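Visit to the Trudwood workshop, 2020-09-17

I came to Jarance by the early train and walked from the station to Trudwood, where they keep eight table cells with two arms each. I had asked to see only one of them, and to see how it is looked after during a normal day. The technician from Masson, who has the service contract, let me stand near him for nearly three hours.

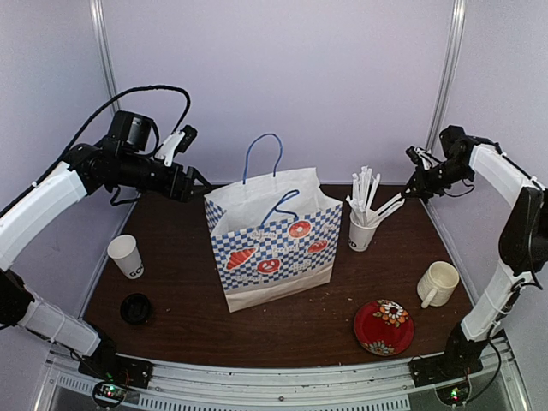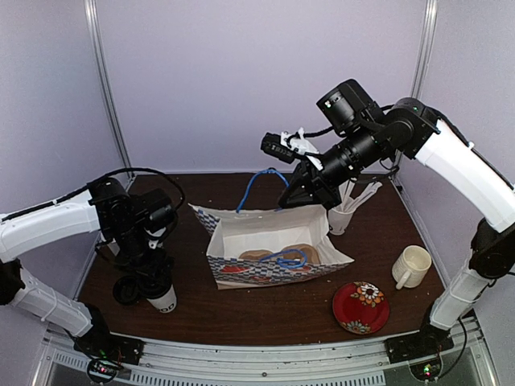

The daily care begins with the cables. On each arm he follows the cable by hand from the base to the wrist, and he moves every joint slowly to its limit to feel if something pulls. The black cable goes over the top of the arm in a wide loop, and he told me this loop must stay loose, or the plug at the camera suffers first. Then he looks at the small boards under the base plates, where the green lights must be on before he touches the software. Crumbs on the table he brushes away from the front rail, so that they do not go into the slots.

The grippers are opened and closed 66 times without load every Monday. The finger pads come from Surkix and are changed after 300 hours. In June they tried a softer pad, but it became dirty too quickly and they went back to the old one.

I would have liked to see a servo exchanged, but none was due.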